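지투뭄 숙소 사진첩: 작은 냉장고와 물병

안녕하세요. 저는 숙소 지투뭄을 운영하는 자켈린 토바르입니다. 한국어를 배운 지는 꽤 되었지만 긴 글을 쓰는 일은 아직 어렵습니다. 틀린 문장이 있으면 너그럽게 읽어 주시고, 가능하면 메일로 알려 주십시오. 지난번에 어떤 손님이 "냉장고가 시원합니다"와 "냉장고가 차갑습니다"의 차이를 길게 설명해 주셨는데, 그 메일을 지금도 가지고 있습니다.

지투뭄에는 객실이 세 개 있습니다. 방마다 모양이 조금씩 다르지만 작은 냉장고는 모두 있습니다. 예약하기 전에 손님들이 가장 자주 물어보시는 것이 바로 이 냉장고입니다. 얼마나 큰지, 김치를 넣어도 되는지, 물은 돈을 내야 하는지, 밤에 소리가 나는지를 물어보십니다. 그래서 이번 사진첩은 전망이나 침대 대신 냉장고로 정했습니다. 침대 사진은 예약 페이지에 이미 많이 있습니다.

먼저 크기에 대해 말씀드리겠습니다. 냉장고는 어두운 색 나무장 안에 들어 있고, 장의 문을 열어야 보입니다. 처음 오신 손님 중에는 이 장을 옷장이라고 생각하시는 분이 많습니다. 어떤 가족은 이틀 동안 냉장고가 없는 줄 알고 창가에 우유를 두셨습니다. 그 후로 저는 체크인할 때 꼭 장의 문을 한 번 열어서 보여 드립니다. 냉장고는 바닥 가까이에 있기 때문에 안쪽 물건을 꺼내려면 몸을 숙이거나 카펫에 앉으셔야 합니다. 허리가 불편하신 분은 미리 말씀해 주십시오. 자주 드시는 것은 책상 위에 올려 드리겠습니다.

문은 오른쪽으로 열립니다. 문 안쪽에 칸이 두 개 있고, 위에 있는 칸이 짧고 아래에 있는 칸이 깁니다. 안에는 불이 들어오는데 밤에는 이 불이 생각보다 밝습니다. 아이가 자고 있으면 조용히, 그리고 조금만 열어 주세요.

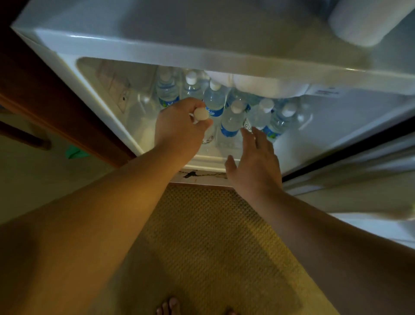 왼손은 병뚜껑을 잡고, 오른손은 병들 앞에 있습니다.

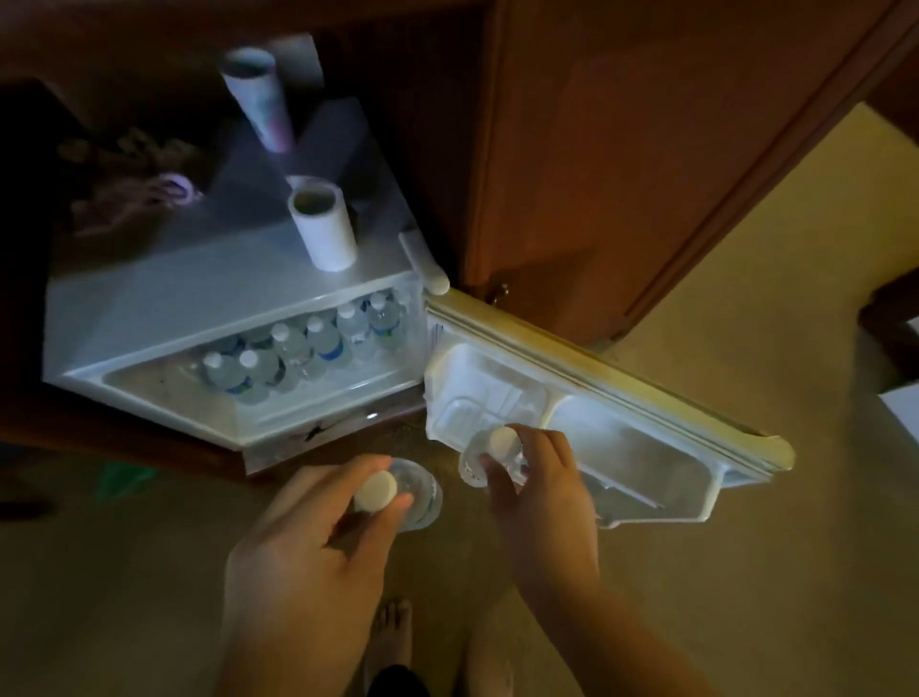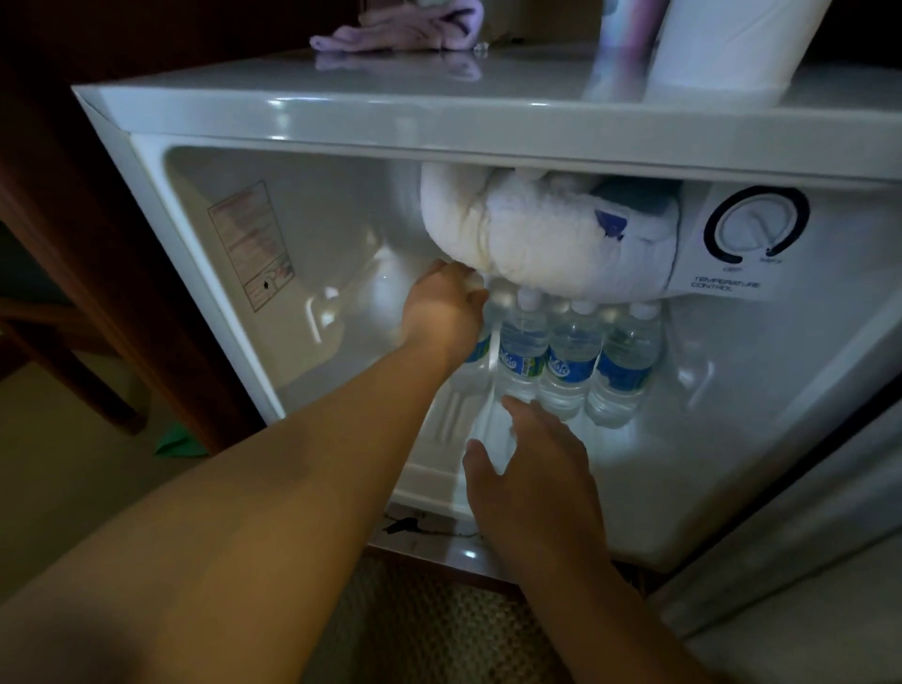 물병은 누가 보아도 쉬운 일 같습니다. 저도 처음에는 그렇게 생각했습니다. 그런데 함께 일하는 므왕기 스와이 씨와 저는 물병을 세우는 방법 때문에 한동안 의견이 달랐습니다. 므왕기 씨는 병을 뒤에서부터 줄을 맞추어 빈틈없이 세웁니다. 저는 손가락이 들어갈 자리를 조금 남겨 두는 것을 좋아합니다. 빈틈없이 세우면 예쁘지만, 첫 번째 병을 꺼낼 때 옆의 병이 같이 따라 나옵니다. 한 달쯤 이야기한 끝에 앞줄은 제 방법으로, 뒷줄은 므왕기 씨의 방법으로 하기로 했습니다. 손님들은 아마 모르실 것입니다. 저희 둘에게는 중요한 문제였습니다.

상표를 앞으로 돌리는 것에 대해서도 한마디 쓰고 싶습니다. 므왕기 씨는 호텔에서 일한 경험이 있어서 모든 병의 상표가 같은 방향을 보아야 마음이 편하다고 합니다. 저는 바쁜 날에는 그냥 둡니다. 물의 맛은 같습니다. 하지만 제가 돌리지 않은 병을 므왕기 씨가 나중에 다시 돌려 놓는 것을 여러 번 보았습니다.

객실의 물은 무료입니다. 더 필요하시면 아래층에 오셔서 말씀해 주십시오. 예전에는 추가로 드시는 물을 한 병에 600원씩 받았습니다. 그런데 손님들이 늦은 밤에 동전을 찾으시는 모습이 미안했고, 저도 잔돈을 세는 일이 즐겁지 않았습니다. 2월부터는 받지 않습니다. 대신 빈 병은 버리지 마시고 복도에 있는 통에 넣어 주시기 바랍니다. 뚜껑은 따로 모읍니다. 뚜껑을 모으는 이유를 물어보시는 분이 있는데, 마을 학교의 미술 선생님이 가져가십니다. 지난 학기에는 아이들이 그것으로 아주 큰 물고기를 만들었습니다.

냉장고에 손님의 음식을 넣으셔도 됩니다. 먼저 들어 있는 물병을 꺼내서 장 위나 책상 위에 두셔도 저희는 괜찮습니다. 다시 넣는 일은 저희가 하겠습니다. 김치는 뚜껑이 잘 닫히는 그릇에 담아 주십시오. 그릇이 없으시면 부엌에서 빌려 드립니다. 저는 김치 냄새를 좋아하지만 다음에 오시는 손님도 좋아하실지는 모르겠습니다. 생선은 객실 냉장고보다 부엌에 있는 큰 냉장고가 더 좋습니다. 이름과 방 번호를 종이에 써서 붙여 주시면 다른 분이 드시지 않습니다.

온도에 대해서도 자주 질문을 받습니다. 안쪽 오른쪽 벽에 둥근 조절 다이얼이 있습니다. 한쪽에 OFF, 다른 쪽에 MAX라고 쓰여 있습니다. 저희는 보통 가운데쯤에 맞춥니다. 여름에 오신 손님 한 분이 MAX까지 돌려 놓으셨다가 다음 날 아침에 포도가 얼었다고 웃으면서 내려오셨습니다. 언 포도도 맛있었다고 하셨으니 나쁜 일은 아니었습니다. 그래도 잎채소나 요구르트가 있으면 조심하십시오. 다이얼을 돌리신 다음에는 한참 기다려야 온도가 바뀝니다. 금방 차가워지지 않는다고 계속 돌리시면 나중에 너무 차가워집니다.

소리는 조금 납니다. 모터가 돌아갈 때 낮은 소리가 나고, 멈출 때 짧게 "툭" 하는 소리가 납니다. 저는 그 소리에 익숙해져서 이제 잘 듣지 못하지만, 잠을 얕게 주무시는 분은 신경이 쓰이실 수 있습니다. 나무장의 문을 닫으면 소리가 많이 줄어듭니다. 그런데 문을 항상 꼭 닫아 두면 안에 더운 공기가 모입니다. 주무실 때는 닫으시고 아침에는 조금 열어 두시면 제일 좋습니다. 그래도 불편하시면 말씀해 주십시오. 밤 동안 전원을 꺼 드릴 수도 있습니다.

청소 이야기도 짧게 쓰겠습니다. 손님이 나가시면 냉장고 안의 것을 전부 꺼내고 따뜻한 물에 적신 천으로 닦습니다. 문의 가장자리에 있는 고무는 부드러운 칫솔로 닦습니다. 고무의 주름 사이에 빵가루가 들어가는데, 빵가루가 왜 거기에 있는지는 아직도 알 수 없습니다. 세제는 동네 가게 트로베티에서 파는 것을 씁니다. 레몬 향이 나는 것과 향이 없는 것이 있고, 냉장고에는 향이 없는 것만 씁니다. 한 번 레몬 향을 썼더니 치즈에서도 레몬 냄새가 났습니다. 닦은 다음에는 문을 열어 놓고 말립니다. 그동안 저는 침대를 정리하거나 커피를 마십니다. 대부분은 커피를 마십니다.

손님이 두고 가신 음식은 하루 동안 보관합니다. 포장을 열지 않은 과자나 음료수는 부엌의 나눔 바구니에 넣습니다. 이 바구니는 누구나 드셔도 됩니다. 지금까지 가장 많이 들어온 것은 고추장 튜브와 컵라면이고, 가장 빨리 없어지는 것도 컵라면입니다. 직접 만드신 반찬을 두고 가시면 저희가 먹을 때도 있습니다. 멸치볶음을 두고 가신 분, 아주 맛있게 먹었습니다. 만드는 방법을 알려 주시면 감사하겠습니다.

장을 보실 곳도 적어 둡니다. 숙소에서 나와 왼쪽으로 대략 300걸음을 걸으시면 키루이라는 작은 가게가 있습니다. 우유, 달걀, 과일이 있고, 저녁이 되면 빵의 값이 내려갑니다. 주인 아주머니는 말씀이 빠르지만 친절하십니다. 지르카르 시장은 조금 멀리 있습니다. 버스로 세 정거장입니다. 아침 일찍 가시면 생선과 채소가 좋고, 점심이 지나면 문을 닫는 가게가 많습니다. 시장에서 수박을 통째로 사 오시는 분이 해마다 계십니다. 객실 냉장고에는 들어가지 않습니다. 반으로 잘라도 들어가지 않습니다. 부엌에 오셔서 같이 자르시면 됩니다. 칼과 도마가 있고, 저도 수박을 좋아합니다.

약을 차갑게 보관하셔야 하는 손님께는 따로 부탁드립니다. 작은 냉장고는 자리마다 온도가 조금 다르기 때문에 정확한 온도가 필요한 약에는 맞지 않을 수 있습니다. 예약하실 때 미리 써 주시면 온도계를 준비해 놓겠습니다. 아기 이유식도 마찬가지입니다. 부엌 냉장고에 따로 칸을 비워 드릴 수 있습니다.

얼음이 필요하시면 부엌 냉동실에 있는 것을 쓰시면 됩니다. 얼음 틀에 다시 물을 채워 주시면 다음 분이 기뻐하십니다. 안 채우셔도 제가 채웁니다만, 가끔 잊어버립니다.

다음 사진첩에는 부엌의 선반과 그릇을 올리려고 합니다. 므왕기 씨는 컵의 손잡이 방향이 모두 같아진 다음에 찍자고 합니다. 그러면 시간이 조금 걸릴 것 같습니다. 냉장고에 대해 더 궁금하신 것이 있으면 예약 메시지나 메일로 물어보십시오. 한국어로 쓰셔도 되고 영어나 스페인어로 쓰셔도 됩니다. 한국어 메일은 사전을 보면서 읽기 때문에 답장이 하루 늦을 수 있습니다.

2019년 4월 26일
지투뭄에서, 자켈린 토바르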